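**Re: [Lillby-swap] Moving chairs without wrecking them?**

Hello all,

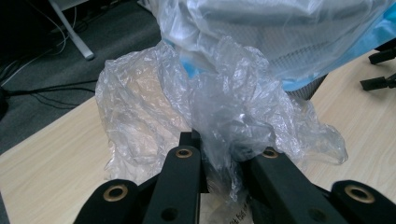
Right, chairs and plastic, a subject I now know far too much about! When we moved our lot out of the Kunbridge unit I wrapped everything in clear sheeting, round and round, feeling very pleased with myself, and then had to get it all off again at the other end. It creases up like mad and goes shiny, so you spend ages hunting for where it starts. With the wrapped thing in my photo you can at least make out grey mesh through the plastic on the right, and there's a bright blue layer underneath along the bottom, so I'd say leave yourself some sort of clue like that. The crumpled clear bag next to it on the wood is the sort of thing I end up with heaps of, and I keep every one (they go in the cupboard under the stairs, which no longer shuts).

Baltazar Mendoza wrote on 8th October:

> Does anyone have a good way of wrapping office chairs for a van? I've got 5 to get over to Postel and the last time I did this the arms rubbed against each other and two came out scratched. I was going to use old blankets but Yesenia says they slide off. Also, is it worth taking the wheels off or is that more bother than it's worth?
>
> Baltazar

Yesenia is right about blankets, they slide off before you've reached the end of the road. If you're set on using them, put the blanket on first and then a few turns of sheeting over the top to hold it. Don't pull it too tight over mesh, though. I did that with one of mine and the back had a dent in it for weeks.

Wheels: yes, take them off if they're the sort that pull straight out. Mine needed a good yank and a bit of swearing, but the chairs sat much better in the van afterwards. Put them in a bag and tie the bag to the chair they came from. I put all of mine in one big box and two different sizes got mixed up, so there's still a chair in our back room that leans to the left.

Tape only ever on the plastic, please! I stuck some on a painted arm once and it took the paint with it. And if you can fold the end of the tape over to make a little tab you'll thank yourself later.

I've got most of a roll of sheeting left from Dovhaniuk's, easily enough for your five, and you're welcome to it. It's heavier than it looks so bring the car. I'm in most evenings after tea, just knock loudly as the bell has packed up again.

Oh, and Yesenia, if you're reading this, I've still got your good scissors. Baltazar can bring them back with him.

All the best,
Maureen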